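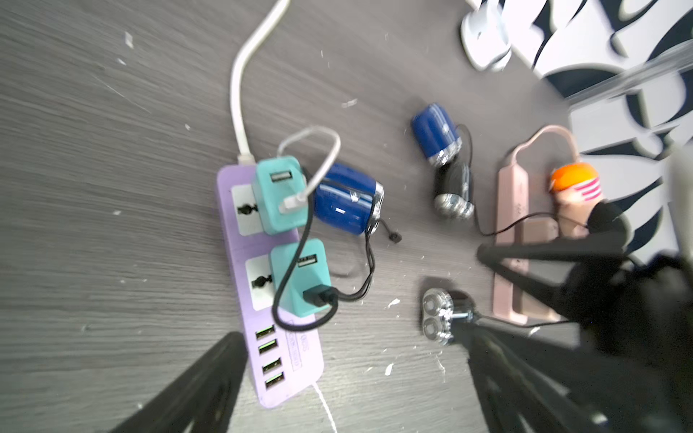
BULTSTEAD, 16 May 2021

The old Langlois shirt factory has been empty for most of two decades, and people in Bultstead had stopped looking at it. Now there are lights on the second floor until late in the evening. The building reopened in December as shared workspace, with 126 desks, a kitchen and a loading dock that still smells of machine oil when it rains.

Most of the tenants used to work from home. A few tried the public library first, where there are two outlets in the reading room and both are behind the newspaper rack. Others spent the winter at kitchen tables, with a laptop, a phone and a tablet all drawing from one power strip and the toaster unplugged to make room. When the factory offered a desk by the month, the first floor filled in seven weeks.

A desk comes with a chair, a lamp, a locking drawer and a share of the heating bill. Tenants bring the rest. There is a bookkeeper near the stairs, a pair of map editors, a woman who transcribes court hearings and a man who repairs accordions and has been asked to do the loud part after five. Claroteck, a small company that writes software for grain elevators, took the whole north end and put up its own shelves.

The building itself was the hard part. The roof over the cutting room had leaked for years, and the maple floor under it had to come up. The windows are the original steel ones. Replacing them would have cost more than the roof, so they were scraped, painted and fitted with storm panels on the inside. On a windy day they rattle anyway. The freight elevator works but is not licensed for people, and anything heavy goes up with it alone while the owner takes the stairs.

Wiring took the longest. The factory was set up for sewing machines, in long rows fed from overhead, and the new circuits follow the same lines because the beams were already drilled.

Gandell, the next town down the river, is watching. It has a cannery of roughly the same size and a council that has talked about tearing it down. A group from there came through last month, measured the stairwells and asked mostly about insurance.

Rent is due on the first. The third floor is still closed, with 12 names on a waiting list pinned up by the mailboxes, and work on the sprinklers is supposed to start after the bridge repairs are finished and trucks can reach the dock again.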